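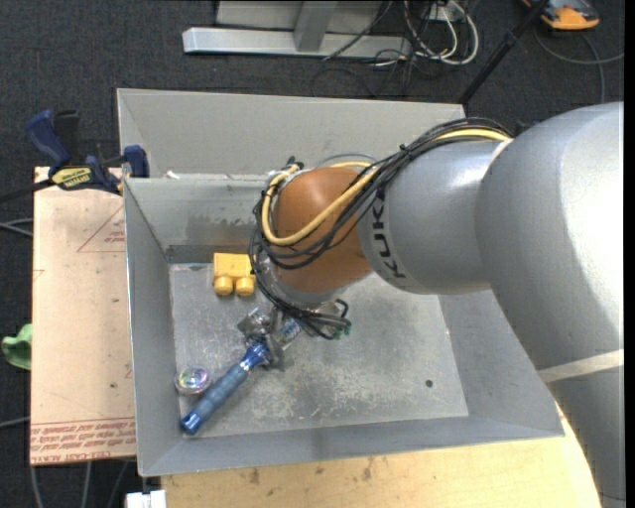

KUKA arm, wrist angled down over the grey bin.

12/27/23, Cutcombe workshop notebook

Rust remover trial, continued. Moushumi Dissanayake asked me to write this up properly before January as she has to decide whether we reorder. My view hasn't moved much: I don't think the Fostulero is worth what we pay for it.

What the leaflet promises is bare metal overnight, no scrubbing, no harm to sound steel. What I got after the first night was bare metal on the flat faces and the same old brown in every corner, thread and stamped letter. I scrubbed. Everyone who has used it scrubs, if you ask them twice.

Set-up, for what it's worth. 13 old plane irons and chisels from the Uddin box, all degreased in hot soapy water first, rinsed and dried with a rag. 6 into the Fostulero, neat. 5 into citric acid, made up from the kitchen stuff in warm tap water. Remaining 2 left dry on the shelf so we'd have something to compare against. Same shed, same night, lids on.

Morning: both lots came out dull grey. The citric ones were a shade darker and had a black smut on them that wiped off with a wet cloth. The Fostulero ones had less smut, I'll give it that. Weighed one iron from the Fostulero tub before and after on the small scale, came out at 127 g both times. I take nothing from that. The scale only reads whole grams and the rust on that iron wouldn't have filled a teaspoon.

Rinsed everything, dried it on the radiator, wiped half of each lot with oil. The unoiled ones from both tubs had gone orange along the edges by teatime. So much for the line on the bottle about "lasting protection". Oil protects. The bottle says nothing about oil.

Things wrong with my own test, before someone else writes them in the margin:

The irons weren't equally rusty to start with. I tried to share out the bad ones but did it by eye.

Shed was cold. Both baths may well work faster indoors and the citric was warm when it went in, so it had a head start.

I knew which tub was which when I was judging them, and I already had an opinion.

Cutside say they had good results with the Fostulero on garden tools. I asked what they compared it with and the answer was "how they looked before", so I'm not counting it.

To do: repeat indoors with both baths at the same temperature. Saw one badly rusted iron into pieces so each tub gets the same metal. Get Moushumi to mark the pieces and keep the list to herself until I've judged them. Try the used Fostulero again too, as the leaflet claims it can be reused until it turns black and mine is already the colour of tea.

No reorder until that's done. There's most of a bottle left anyway.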